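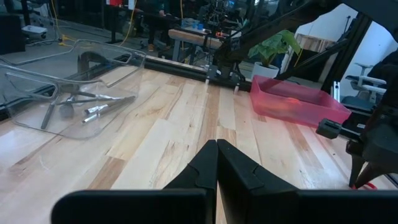

Monday, June 15, 2020

Bad day with the right arm. I want to get it down while I still remember the order of things.

Started at the usual time. Eun-seong had left the station on over the weekend, so the motors were warm and I didn't bother with the full start-up check, just the short one. Both arms went to their home position without complaint. The job was the same as all last week: sort the tools into the clear bin, small things into the pink one. We had got as far as run 1,359 on Friday and I wanted to be well past it by lunch.

The first hour was fine. Then the right gripper began closing late. I thought it was me, as I hadn't slept much and my timing on the controls is never good before coffee. I swapped with Sun-ja and she had the same thing. She would squeeze, wait, and the fingers would come together a moment after they should have. The left one was as quick as ever.

We carried on, which was my decision and the wrong one. On the next run but two the right arm came down for a pick and didn't stop where it was told. The fingers went into the tabletop and kept pushing. The whole rail creaked. Sun-ja let go of the controls and it still pushed - it must have gone on for a couple of seconds, though it felt a lot longer. I hit the red button. The arm went limp and sagged on to its side, and the fingers scraped along the wood as it went.

Nobody was hurt. Sun-ja's hand had been on the table a minute earlier, straightening the clear bin. She mentioned it herself, quite calmly, and then went outside for a while.

Kyung-tae came down and read the log with me. The force limit for the right wrist is meant to be 12. It was set to 118. As far as he can tell, that came in with the Furnier update on Thursday, which overwrote the settings file for one side only. So we had been running since Thursday with almost no limit on that arm, and only found out when something else went wrong. The late closing is a separate fault. He thinks it is a cable, where it bends at the elbow. I asked whether the short check looks at the force limits. It doesn't. The full one does.

I rang Leena Hyvönen at Fesia about the update. She was decent about it, took notes, and asked for the log and the old settings file. She said they would look at it this week. I asked her to warn the Asturham lot today, as they have the same arms and I know they updated when we did. She said she would, but I wrote to them as well.

Spent the afternoon on the cable. Got the cover off the elbow, which meant finding the small driver, which was in Hwa-young's drawer and not on the board where it lives. The outer sleeve was worn through on the inside of the bend. Kyung-tae says these are good for 500 hours and we are surely past that, but no one has been keeping the hours. We had one spare, left over from the December order. Fitted it, put the limit back to 12, ran the full check twice. The gripper closes on time now. I pressed down on a block of foam with it and it stopped as it should.

Didn't restart the job. Hwa-young wanted to, to make up the numbers, and we had a bit of an argument. I said not until the left arm has had its cover off too. She said fine, in the way she says fine.

For tomorrow: left elbow cable, order more spares, write the incident up properly for Siliņa, and throw out the runs from Thursday onwards or at least mark them. Full check every morning from now on. I have taped a note over the short check button.

Must ask Sun-ja how she is. I should have done it before she went home.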